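Search the guide
Lullent Two-Arm Bench - Set-up Guide
Section 8: Your first towel-folding session

By now your bench should be bolted down and both arms homed, so put the kettle on and take your time over this part - it is the one most owners enjoy.

1. Place the basket near the back wall, where either arm can get to it.
2. Fill it with folded or rolled towels. Small ones are kindest to begin with.
3. Set the speed to 25 and choose Dranska from the task menu.
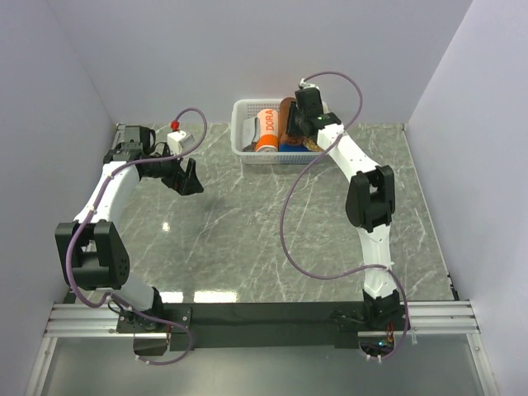

4. Press Start and keep your hands outside the side panels. The arms will wait 8 seconds before they move, which always feels longer than it is!

Note: Check that the cables can swing freely through the full reach of each arm. If one pulls tight, stop and loosen its ties a little.

5. Let the arms lift and spread the first cloth.
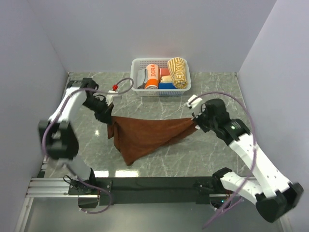 Fig. 2 - Cloth held by its upper corners, one gripper to each.

6. Open the wrist view and look at how the fabric lies. Thick towelling bunches more readily than thin cloth, so do be patient with it.
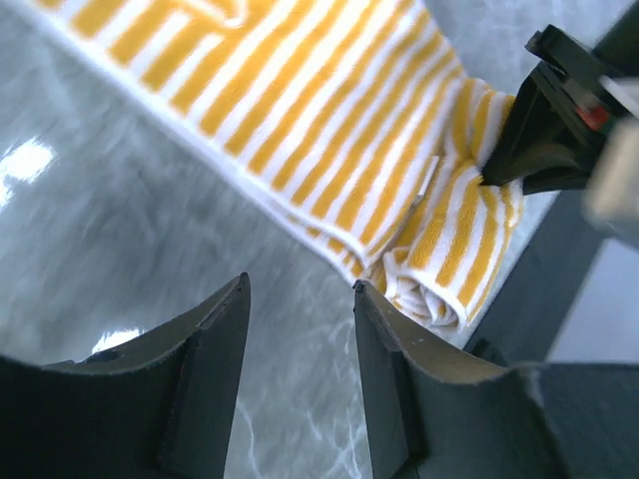
Fig. 3 - Wrist view of a striped towel, bunched at one end.

CAUTION: Never tug a towel out of a closed gripper. Press Release first.

7. Once you are happy, raise the speed in small steps, up to 100.

We use cookies to improve this site. Accept | Settings
Shares 25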